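Groveo
2021-05-27

1/ We've been testing how a home robot finds small things on furniture when all it gets is a plain request like "find the purple cushion". The project is called Clullby and the first results are in.

2/ Everything so far is in simulation. We built 13 living rooms and ran 200 searches in each. The agent starts at standing height, looks around, and picks where to go next.

3/ One of the sofa rooms from the set. The purple cushion on the dark sofa is an easy target. The small dark item further along the seat is a hard one.

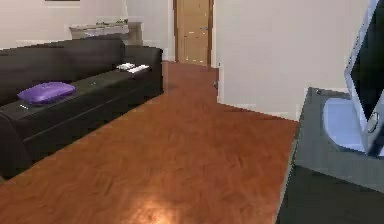 4/ The method: the old planner, Poltton, drove to the nearest unseen spot. The new one scores each surface by how likely it is to hold the target — sofas for remotes, tables for cups — and goes to the best score first.

5/ Result: 81 per cent of targets found, with searches capped at seven moves. Poltton had the same cap and did worse in every room.

6/ Dark objects on dark fabric are still the main failure. Glossy floors cost us a few as well — the detector sometimes labels a reflection as an object.

7/ Next is the Jaunzems test flat, with real furniture and real clutter. We're aiming for January. Room files go up once we've tidied the labels.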